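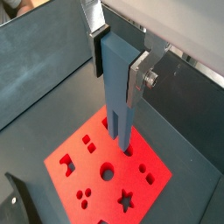
Nele Lenz winkt ab, wenn man sie fragt, wann denn nun endlich die Maschine kommt, die abends die Spülmaschine ausräumt. Sie würde sich, sagt sie, schon über eine freuen, die eine Gabel nicht für einen Löffel hält und bei der sie nicht danebenstehen muss.

Ich muss gestehen, dass ich mit größeren Hoffnungen in die Werkstatt von Clillen gefahren war, an einem Mittwoch, mit einer langen Liste von Hausarbeiten in der Tasche, die ich selbst gern los wäre. Geübt wird dort aber erst einmal das, was jedes Kleinkind irgendwann auf dem Teppich lernt: ein Klotz mit zwei Beinen, eine rote Schaumstoffplatte voller Löcher, darunter ein Kreis und ein Stern, und die Frage, was wohin gehört. Es sieht nach Spielzeug aus und ist doch der Kern von fast allem, was im Haushalt anfällt — den Stecker in die Dose, den Deckel auf die Dose, den Knopf durchs Knopfloch.

Jailson Furtado lässt die Übung am Tag 110 Mal laufen, und mehr als 700 Durchgänge hat er sich inzwischen einzeln noch einmal angesehen, meistens abends und mit einem Becher Tee. Das Greifen mache ihm keine Sorgen mehr, erzählt er, schwierig werde es auf den letzten Millimetern, wo unsereins einfach ein bisschen ruckelt, bis es passt.

In der Fabrik ist man da weiter, weil dort jedes Teil brav an seinem Platz liegt. In meiner Küche liegt nichts an seinem Platz, und so räume ich vorerst weiter selbst aus.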